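Gestside two-arm chore bench
Kitchen and linen tasks on one table - what it can do so far, and what it can't 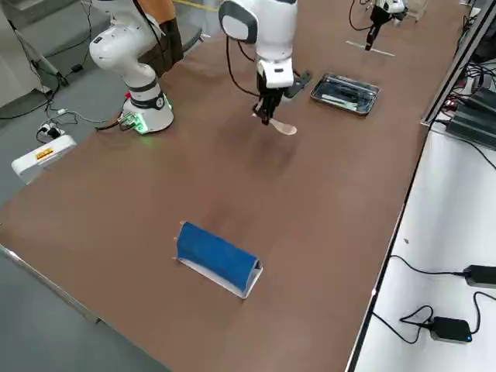
Utensil task on the Gestside bench: wooden spatula in the gripper, steel tray alongside.

People who visit our pages nearly always want to know one thing. Can it do the washing up yet? No. But it can do a surprising amount of the fiddly stuff around the washing up, and we think that's worth getting excited about!

The Gestside bench is a pair of white robot arms sharing a long table, each with a black parallel gripper. It's meant for labs, colleges and small workshops that want to find out for themselves which everyday jobs a machine can be trusted with. You bring the chores. We supply the arms, the table and the Mirkedent control software, which records every attempt so you can go back and see where things went wrong.

What it does well

Picking up long, stiff things with a decent handle. Spatulas, wooden spoons, ladles, paintbrushes, most hand tools. In our own utensil trials the bench made 3,589 attempts at lifting an item and placing it in a tray, and by the end we had stopped hovering over it (a real milestone in our workshop). It copes with a tray that has been nudged out of place, and with utensils lying at odd angles to one another.

Shop-floor sorting is much the same job under another name. If you can put a spatula in a tray you can put a file in a drawer, and the arms don't mind doing it all Saturday.

What it does some of the time

Cloth. Oh, cloth! Pulling a cover straight is fine. Folding a tea towel in half is usually fine. Folding it in half again, with the corners meeting, is where you find out how clever your own hands are. We ran 1,103 folding attempts and 536 of them came out neat enough to put away in a cupboard. We were thrilled with that, though anybody used to running a laundry would be less so.

Passing an item from one arm to the other also belongs in this section. It works best with rigid things and a slow setting.

What it can't do

Anything greasy, anything very thin lying flat (a butter knife on a bare tabletop is a nightmare), and anything that needs a good hard scrub. It won't open a stiff jar. It's also slow - a person clearing the same table would be sitting down with a cup of tea before the bench had got properly going.

What comes with it

2 arms with grippers
Wrist camera and bracket
Table
Mirkedent software, with updates
Printed task book, Iyer edition, with set-up notes for kitchen, linen and tool-sorting jobs

You'll need a level floor, plenty of sockets and a bit of patience with cables. A second table next to the first is very handy for power adapters and control boxes. Bring your own utensils and cloths, and do try the scruffy ones from the back of the drawer, as they make far better tests than new ones.

The bench can be seen at our Bratmont workshop most afternoons. Bring a chore you hate and we'll have a go at it together.

Contact Gestside | © Gestside | Back to top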